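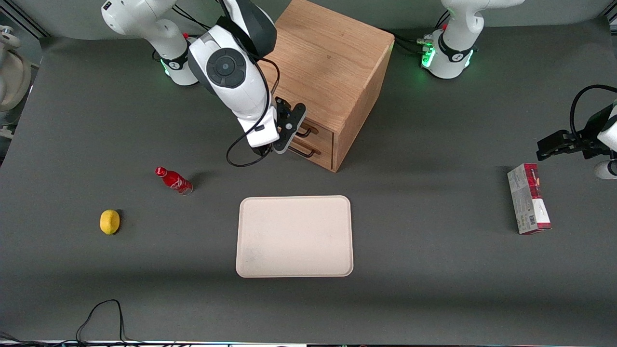

Schubladenschrank

Der Schubladenschrank (auch Schubkastenschrank, in kleiner Ausführung Schubladenkasten oder Schubkastenkästchen) ist ein Behältnismöbel, dessen Innenraum ganz oder überwiegend in herausziehbare Kästen aufgeteilt ist. Von der Kommode unterscheidet er sich nach üblicher Auffassung durch die größere Zahl und die geringere Höhe der Schubladen, vom Kabinettschrank durch das Fehlen von Türen. Die Abgrenzung wird im Handel nicht einheitlich vorgenommen.

Bezeichnung

Das Wort Schublade setzt sich aus schieben und Lade zusammen, wobei Lade ursprünglich einen Kasten oder eine Truhe meinte. In Österreich ist daneben die Kurzform Lade gebräuchlich, in der Fachsprache der Tischler überwiegt Schubkasten. Für kleine Stücke, die auf einem Tisch oder Pult stehen, gibt es keine allgemein anerkannte Benennung. Ältere Verzeichnisse führen sie unter Kästchen, Aufsatz oder Tischkabinett.

Aufbau

Der Schrank besteht aus dem Korpus und den Schubkästen. Der Korpus wird aus zwei Seiten, Boden, Deckplatte und Rückwand gebildet. Zwischen den Kästen liegen entweder durchgehende Böden oder schmale Traversen, die nur die Vorderkante schließen. Ein Schubkasten hat Vorderstück, Hinterstück, zwei Seiten und einen Boden, der meist in eine Nut eingeschoben wird. Das Vorderstück kann zwischen den Korpusseiten liegen (einschlagend) oder sie überdecken (aufschlagend).

Bei handwerklicher Fertigung werden die Ecken der Kästen gezinkt. Vorn ist die halbverdeckte Zinkung üblich, hinten die offene. Industriell hergestellte Kästen sind häufig gedübelt, geklammert oder aus gefalteten Profilen zusammengesetzt.

Führungen

Die einfachste Form ist die Laufleiste, auf der der Kasten mit der Unterkante der Seiten gleitet. Streichleisten halten ihn seitlich, eine Kippleiste darüber verhindert, dass er beim Herausziehen nach vorn abkippt. Bei der klassischen Nutleistenführung greift eine an der Korpusseite befestigte Leiste in eine Nut der Kastenseite. Sie benötigt wenig Höhe und kommt deshalb oft bei flachen Schubladen vor.

Metallene Rollen- und Kugelführungen verbreiteten sich im 20. Jahrhundert. Teilauszüge lassen den hinteren Teil des Kastens im Korpus, Vollauszüge geben ihn ganz frei. Kleine Schränke kommen meist ohne Beschläge aus. Holz arbeitet quer zur Faser — ein im Winter leichtgängiger Kasten kann in einem feuchten August klemmen. Als Abhilfe werden die Laufflächen mit Wachs oder trockener Seife eingerieben.

Griffe

Gebräuchlich sind Knöpfe, Bügelgriffe, Muschelgriffe und Griffmulden. Breite Schubladen erhalten oft 2 Griffe, damit sie beim Ziehen nicht verkanten. Bei schmalen Kästen genügt ein mittig angebrachter Knopf.
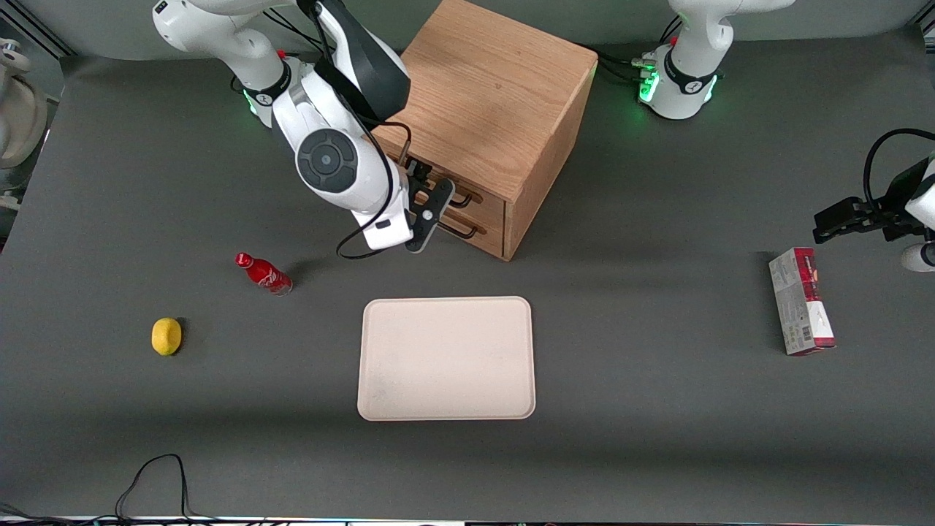
Schubladenschrank aus Holz auf einer grauen Tischfläche, dazu ein beigefarbenes Tablett

Verwendung

Schubladenschränke dienen der geordneten Aufbewahrung kleiner Gegenstände. Eigene Formen entstanden für Apotheken, Samenhandlungen, Setzereien und Bibliotheken. Der Apothekerschrank hat viele gleich große Kästen mit Beschriftung auf dem Vorderstück, der Planschrank wenige, sehr breite und flache. Im Haushalt werden kleinere Schränke für Nähzeug, Schreibwaren oder Besteck genutzt.

Regionale Ausprägungen

In Trurum wurden Samenschränke mit 9 Schubladen je Reihe gebaut, deren Vorderstücke unbehandelt blieben und mit Kreide beschriftet wurden. Die Werkstätten in Ung lieferten dagegen gebeizte Stücke mit eingelassenen Schildrahmen. Der größte aus Ung bekannte Schrank besitzt 173 Kästen und steht heute in der Möbelsammlung Movberg. Ein Blindfach hinter der untersten Reihe wurde erst bei einer Restaurierung bemerkt.

Die Sammlung umfasst nach eigenem Verzeichnis 3.652 Objekte, darunter auch einzelne Schubkästen ohne zugehörigen Korpus. Ob die in Trosdale erhaltenen Schränke ebenfalls aus Ung stammen, ist ungeklärt. Ihre Zinkung ist gröber, die Führungen stimmen jedoch überein.

Siehe auch

Kommode, Kabinettschrank, Apothekerschrank, Vertiko

Einzelnachweise

Möbelsammlung Movberg: Bestandsverzeichnis Behältnismöbel, Abschnitt Schubkästen. Abgerufen am 2. August 2025.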